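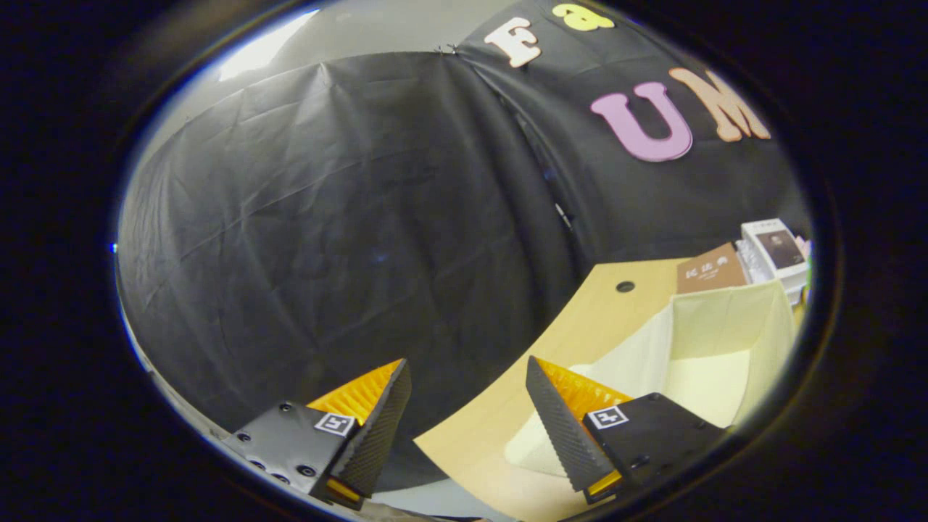 View from the hand-held gripper at the bin station, fingers open, ribbed pads fitted.

Meklow Finger Pad Comparison, data card
Release 2, 23/06/2020

Summary

232 recordings of short pick-and-place work, made with one hand-held gripper and two types of finger pad. The gripper was carried by a person throughout. No arm was involved in recording. The set was made to compare how the pads behave on soft and boxed goods before either one is mounted on an arm, and to check how well the finger markers can be tracked through a wide lens.

Release 2 replaces release 1 entirely. File names have changed, so do not mix the two.

Contents

Ribbed pads (Meklow): 100 recordings
Smooth pads (Zader): 70 recordings
Mixed pair, ribbed left and smooth right: the remainder

Each recording is one attempt at one task. Failed attempts are kept and labeled. An attempt ends when the operator opens the fingers over the target or gives up.

The mixed pair was added late, after we noticed that thin boxes rotated toward the smooth side during a grasp. It covers fewer object types than the other two groups and should not be used for an overall success rate.

Hardware

The gripper is the Navickas hand-held body with the wide lens above the fingers. Each finger consists of a black mount block, a black textured pad facing inward, and an orange-yellow ribbed wedge behind the pad. The wedge is the part that bends when the fingers close on something. Its color was left alone between pad types so that segmentation models trained on one group can be tried on another.

Both mounts carry a small square fiducial marker. Finger opening is computed from the distance between the two markers after undistortion. There is no encoder on the trigger. If one marker is lost, the opening is interpolated for short gaps and set to null for long ones. The flag marker_ok tells you which values were measured.

The ribbed pads have a fine pattern along their length. The smooth pads have the same outline and bolt onto the same blocks. Pads were changed between sessions and never during one.

Station

All recordings were made at a light wooden tabletop with a black fabric backdrop behind it. A cream-colored fabric bin is the usual target. Boxed goods stand at the back of the table and act as clutter unless the task file names them as objects.

The backdrop was put up to keep the background out of feature matching. It does this only in part. The cloth creases, and the seam where the panels overlap gives a strong vertical edge that some trackers lock onto. The colored letters attached to the cloth are good features when they are in view, but the cloth is not rigid, and they should not be treated as fixed landmarks. We saw pose drift in runs where the fabric moved between the mapping pass and the first attempt.

The round hole in the tabletop is a better reference. It stays put and it is dark against the wood. It is often hidden by the fingers during a low approach.

Lens and exposure

The lens gives a circular field with a black rim. The rim is included in the stored images. Mask it before computing any image statistics, or the mean brightness will come out too low. A circular mask is supplied in calib.

Straight edges curve strongly toward the rim. The edge of the table and anything at the far sides should be undistorted before measurement. The supplied calibration is a four-parameter fisheye model and fits well near the center. Residuals grow toward the rim, and we do not recommend reading object positions from the outer part of the field.

Auto exposure was left on for release 1 and locked for release 2. With exposure locked, the area above the backdrop can saturate when the gripper is tilted up. This has no effect on the markers, which sit low in the image.

File layout

calib: lens model, mask, marker size
tasks: one text file per task, naming object, start zone and target
runs: one folder per recording
runs / video: color stream, unmasked
runs / pose: gripper pose, one row per image
runs / fingers: opening, marker_ok, pad type
runs / label: outcome and operator notes
tools: scripts for undistortion and marker tracking

Pose is given in the table frame, with the origin at the round hole and the z axis pointing up. Units are meters and radians. Time is in seconds from the start of the recording.

Outcome labels

placed: the object was released inside the bin
dropped: the object left the fingers before reaching the bin
missed: the fingers closed without holding the object
shifted: placed, but the object slid or turned in the grasp

Labels were assigned from the video by one reader and checked by a second. Where the readers disagreed, the worse outcome was kept. The label shifted is the least reliable. On plain objects with no print, a small rotation is hard to see once the pads cover most of the surface.

Findings so far

On cloth and other soft goods we see little difference between the pad types. The wedge does most of the work by bending, and the surface of the pad matters less.

On cardboard boxes the ribbed pads give fewer shifted outcomes. They also catch on box corners during a shallow approach, and this shows up as missed. An operator who approaches from above avoids most of it — the notes in label record the approach when it was unusual.

Marker tracking is equal for both pads in open and half-closed positions. With the fingers fully closed on a thin object, the markers tilt with the mounts and detection becomes less steady.

These findings come from people holding the gripper. A person corrects a poor grasp without thinking about it, and an arm will not. We expect the gap between the pads to be larger on an arm, but have not tested this.

Known problems

The finger opening has a small offset between sessions, caused by reseating the mounts. Subtract the value of the closed reference at the start of each session.

Several runs in the mixed group have the pad type of the left and right fingers swapped in the metadata. They are listed in tools under swapped.txt and have not been corrected in place, to keep checksums stable.

The fabric bin sags, and its near edge changes height from one run to the next. Do not use a fixed bin model for collision checks.

Planned

A repeat of the boxed-goods tasks with the gripper head on a Britov arm is planned for November. It will use the same table, lens and calibration procedure, and will be published as a separate set with its own card.

Use

Free for research and teaching. Keep this file with any copy of the data, and give the release number when reporting results.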